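Cork underfoot and on the bench: a flooring specifier on density, binders and moisture

23 January 2019

Cork is sold to the building trade in sheets, rolls, tiles and planks, and the product literature for each tends to describe the same virtues in the same order. We spoke to the technical lead at Halora, a firm that specifies and inspects cork surfaces for schools, workshops and small offices, about what the literature leaves out. He asked that the interview deal with the material and leave staff names off the page, and we have followed that request.

The first subject was density. Buyers usually ask about thickness, he said, and are given a thickness, and the conversation ends there.

"Thickness tells you how much material you have between the wear face and the slab. It tells you very little about how the surface will behave under a chair leg. Two sheets of the same thickness can differ a great deal in how far they indent and how much of that indentation stays."

Agglomerated cork is made from granules pressed with a binder. Higher pressure gives a denser sheet with better resistance to point loads and a firmer feel. Lower pressure gives a softer sheet that does more for impact sound but marks sooner. Halora asks suppliers for a residual indentation figure on every lot and treats a missing figure as a reason to test.

"We cut a sample, load it, leave it loaded, take the load off and measure what has come back. It is a dull test. You read the gauge, write down the number and go and do something else."

Granule size comes next. Fine granules give an even face that sands well and takes a coating without pinholes. Coarse granules are cheaper to produce and give a more open texture, which some architects prefer for walls. On a horizontal surface he advises against them. Large granules at a cut edge have less binder holding them and tend to pull out, first at doorways and then along any joint that was not rolled properly.

The binder itself is a subject on which he has changed his mind. For years he regarded it as the manufacturer's business. A job for Ekell, a chain of language schools with 42 classrooms across two buildings, altered that view. The tiles in one building yellowed within a single heating season while those in the other did not. The product code was the same on both deliveries.

"The binder had been changed between production runs. There was nothing wrong with the new one as a binder. It reacted to ultraviolet light in a different way, and the classrooms on the south side had large windows. Our specification said nothing about binder type, so we had no claim to make."

Since then the firm's specification has named the binder family and required written notice of any change. Suppliers objected at first and now mostly comply. 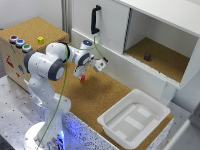
Bench and table surfaces take up a growing share of the work. Cork is asked for where people handle small parts, because it is quiet, does not mark most finishes and keeps round items from rolling as freely as they would on laminate. The requirements differ from those of a floor. Foot traffic is absent, but the same few square inches may be worked all day, and spills are left longer than they would be underfoot.

"On a bench we want a fine granule, a dense sheet and a sealed edge. The edge matters more than the face. Liquid goes in at the edge, the cork swells there, and you get a lip. Once you have a lip you will catch a sleeve or a tray on it, and then a piece comes away."

His preferred detail is a solid hardwood edging set flush, with the cork bonded over the whole area of the substrate and not spot-glued. Contact adhesive is common and acceptable if both faces are coated evenly and left to flash off. Water-based adhesives are easier to live with in an occupied room, but the sheet must be weighted until the bond has formed. He has seen benches lift at the corners where this step was skipped.

Coating is a separate decision. Hard wax oil is simple to patch and gives a low sheen. Polyurethane lasts longer between coats but has to be abraded before recoating, and a local repair will show. For Bugti, a maker of hand-assembled door hardware, Halora left the cork uncoated on the assembly benches and accepted that it would stain.

"They wanted grip. Any coating takes some of it away. We told them the surface was a consumable, they agreed, and it is now in their maintenance budget. That is a perfectly good outcome for a bench."

Moisture in the slab remains the most frequent cause of failure in floors. Concrete is often covered too early, usually to meet a handover date. Halora requires a humidity probe in the slab and will not accept a surface reading in its place. Each probe is left until the value is stable. Where the slab cannot be given time, a liquid membrane is applied in two coats, the second at right angles to the first.

The firm currently logs probe readings in Flutlow, a site records package, which replaced a paper form in March of the previous year. He was neutral on the change. The paper form was faster to fill in and the software is faster to search.

Acclimatization was the last item on his list. Tiles should be unpacked and left in the room at working temperature for two days before laying, with air able to reach both faces. Cartons stacked against a wall do not count. Planks with a fiberboard core need at least as long, and the heating should be at its normal setting and not turned up to speed things along.

Asked about service life, he declined to give a single number. One corridor he inspects was laid in 2000 and has been sanded and recoated on a fixed schedule. It is still sound. Another, in the same grade of tile, failed at the thresholds within a few winters. The second had been cleaned with a wet mop and standing water.

"The maintenance sheet says a damp mop. It has always said a damp mop. We now print it on the inside of the cleaning cupboard door."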